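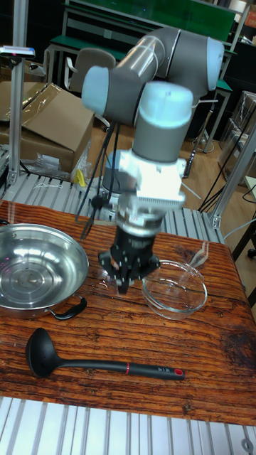
A clear glass bowl on a wooden tabletop with wavy grain.

Varnish fails from the edges inward. Moisture enters at end grain and around knots, where fibers run in several directions and swell at different rates. The film above them cracks first.

Jivik, a small finishing shop, tested three oil-based varnishes on softwood panels: Uleo, Clundix and a house blend. Each panel was sanded to 224 grit, coated four times and left to cure for 64 hours between coats. Uleo kept its gloss through 416 wipe cycles. Clundix dulled sooner but showed fewer cracks at the knots.
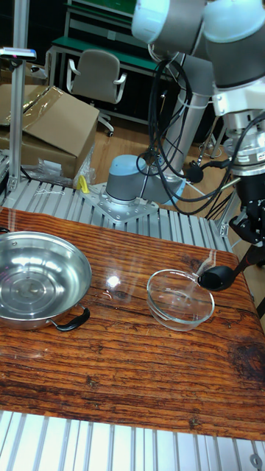
Steel pot and glass bowl on a glossy tabletop with dark knots.

Thinning the first coat improved adhesion on all panels. A second series, to 1000 cycles, starts in March.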